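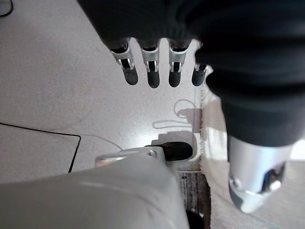 # The Great Cable Untangling

So I finally did it. I sat down with the cables — all of them — and I didn't get up until the drawer closed again. If you've been reading this blog for a while you'll know that drawer. It's the one under the microwave that has eaten two phone chargers, a flashlight and most of my patience since we moved in.

What pushed me over the edge was a call from my aunt, Dorothy Inskip, who wanted her old camera cord back. She lent it to me in May (of last year, oops) and I said sure, no problem, I'll drop it off tomorrow. Then I opened the drawer and the whole contents came up in one lump like a wig!

## Getting them apart

My first piece of advice is to work on a big, pale, flat surface. I started on the dark rug and it was hopeless, I kept picking up fringe and thinking it was a wire. On something light you can follow a thin black cable all the way along, corners and all. The pale ones are harder. They sort of vanish until you're right over them, and then you've got your elbow on one.

Second, don't pull. I know. I pulled too. Find an end and back it out through the loops, one at a time, and put it down away from the pile the second it's free. I had the radio on and a bag of pretzels going and it was kind of nice, like doing a jigsaw where every piece is the same piece.

Some cords remember how they were folded, by the way. I had one that had been wrapped around its box for years and it still wanted to turn square corners. I tried hanging it over the shower rail overnight with a clothespin on the end and it relaxed a little, but it's never going to be a straight cable again and I've made my peace with that.

## What stayed and what went

I made a keep pile, a Dorothy pile and a recycling bag. The recycling bag filled up fast. There was a charger for a Vivix music player I haven't owned since college, and a fat gray plug that said Marsden on it that doesn't fit one single thing in this house. My neighbor Alfie Horrocks came by for his ladder, took one look and said you should never throw out a power cord, you'll need it the very next week. Alfie has a garage you can't park in, so I thanked him and kept going.

The keepers got wound up loosely and fastened with those little hook-and-loop strips. I used masking tape for labels because I had it. Printer. Speaker. Old laptop. One just says "good one??" and I'm going to leave it like that.

I'd looked at proper organizers, too. Everyone seems to love the Zirnex boxes with the dividers, but they're too tall for my drawer by the width of a finger, so I cut up a cereal box and stood toilet paper tubes in it. One cord per tube. It's ugly and it works great, and the drawer slides shut with one hand now.

Dorothy's camera cord was right at the bottom, of course. I'm driving it over this weekend along with the casserole dish I also forgot to return. Next up is the closet with the extension cords, and I'm going to need more pretzels.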